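Flora Tennant
Monday, May 11, 2020

Thread on sorting small textiles into clear bins. Mostly notes to myself, but a few of you asked after the last one about shelf labels.

1/ Scope: children's socks, hats, mittens, small knits. Anything that can be lost inside a sleeve. Full-size clothing stays in the drawers and is not covered.

2/ Bins are the Planholm clear ones with a rim. Opaque boxes were tried first and I opened every one of them every morning. With a clear wall you can read the colour from across the room and leave the lid alone.

3/ Put the rim tab at the back. If it faces front it catches the cuff of whatever you are pulling out.

4/ One category per bin, colour second. I had colour first until the mittens went in with the pink socks and stayed there until spring.

5/ Do not roll socks into balls. The cuff stretches on one side and the ball takes more room than two flat socks. Flat, toe to the wall, cuff towards you. Loose singles go in any way up because they will be handled again anyway.

6/ Singles get their own bin with a time limit of 30 days. After that they become dusters. Current contents are embarrassing.

7/ Patterned ones: print side up. Two pinks that look the same folded over are often not the same pink, and the print settles it faster than holding them to the window.

8/ Work surface. I do this on a desk, standing up was bad for my back. Pale top, fine grain. Dark fluff shows up on it well, white fluff not at all, so white items get done last and the top gets wiped after.

9/ Mind the cable hole if your desk has one. A newborn sock will go through a standard grommet. Mine now has the cap turned closed whenever I am sorting at home.

10/ Bin goes to the left, pile to the right, hands in the middle. Reverse it if you are left-handed. The bin should be far enough in that your elbow cannot reach it.

11/ Anything fixed to the front edge of the desk will snag knitwear. Fold a towel over it or sit between the fixings. I have lost one Drelletti cardigan to a bracket and do not intend to lose another.

12/ Labels: Eltico tape on the short side, lower case, no abbreviations. "misc" is banned. If you need a misc bin you have too many bins.

13/ Someone asked about lids. I leave them off for daily things and on for out-of-season. Wool goes in lidded with a cedar block, checked in June.

14/ Carpet under the desk is a mixed result. Dropped items make no sound, so you find them later with your foot. Grey carpet hides grey socks completely.

15/ Next thread will be on bedding, which does not fit in anything. Leaving this one with the pink sock in its bin, which needs the least explaining.
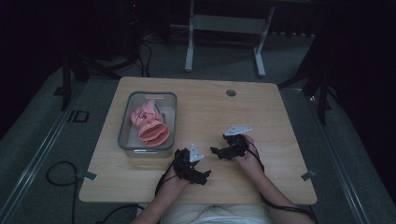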